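How to Set Up a Kitchen Chore Test for a Two-Armed Robot

People keep asking me when a robot is going to clear their table for them. My honest reply is "it depends on your table," so I started writing down how I test this stuff at my own bench, and now you can try it too! You need two arms (or one, if you're patient), a flat surface, and a bunch of things from the kitchen that you won't cry over.

Step 1: Pick one chore and write it as a sentence

"Tidy the kitchen" is not a chore, it's a whole Saturday. Write something like "pick up the small packet and put it on the plate." If you can't say it in one line, split it. My first list was called Onum (don't ask, I name all my lists) and it had wiping, folding and stacking all mashed together. I got nothing useful out of it and started over in July.

Step 2: Dress the table

Go for a dark, dull top and a plain cloth behind it. Shiny tables throw glare into the cameras and then the software starts seeing edges that aren't there. Then put out a mix of things: something tall, something flat, something with a knob, something small. I like a knife block, a plate, a box with a round knob and a little patterned box or packet.

Leave yourself open space too. Fingers need somewhere to go on each side of an object, and beginners (me included) always crowd everything together.

Step 3: Look at it from two places

You want one view of the whole table and one from down at the gripper. The wide view is for planning where the arm goes. The close one is for the last little bit, when everything usually goes wrong.
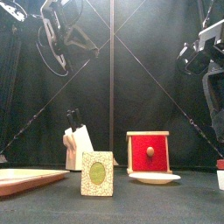

Wide view on top, gripper view underneath.
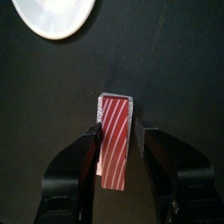 Step 4: Line up before you squeeze

Bring the fingers down on both sides of the object and stop. Now check the gap left and right. If one finger is closer than the other, the near one will bump the object first and shove it along, and a light, narrow thing standing on end will just tip over. Nudge the wrist sideways until the gaps look even, and only then close. Close slowly! I use 50 percent of my normal speed here and I'd go lower for anything in a thin wrapper.

Foil and other crinkly stuff is its own headache. The reflections change every time the arm moves, so the packet looks like a slightly different packet from each spot. Softer light helps a lot. A desk lamp pointed at the ceiling did more for me than a weekend of fiddling with settings.

Step 5: Do it again, and again

One good pickup means very little. Move the object a few inches, turn it, and go again. My friend Seidu Dankwa set me straight on this when I called him all excited after my first clean run. "Great," he said, "now do it with the plate on the other side." It failed. Of course it failed.

I write every try in a notebook with three columns: what I asked for, what it did, and whether I had to step in. I'm at 1390 tries as I write this, and I want to hit 3000 before I change the hardware.

So, can it do chores yet?

Sort of. Picking up one known thing from a clear table, yes, I'd trust my setup with that most days. Putting a knife back in its block, no way, the slots are too tight and I like my fingers. Pulling a door or drawer by a round knob is somewhere in between: the grip is okay, but if the box isn't heavy the whole thing comes along for the ride. A bit of sticky putty underneath fixes that, though I count it as cheating in the notebook.

Sinks, wet dishes and laundry are still off my list. If you try any of them on your own bench, start with one plastic cup and keep a hand on the stop button. Next I'll write up how I sort the failed tries, which is a longer job than I expected.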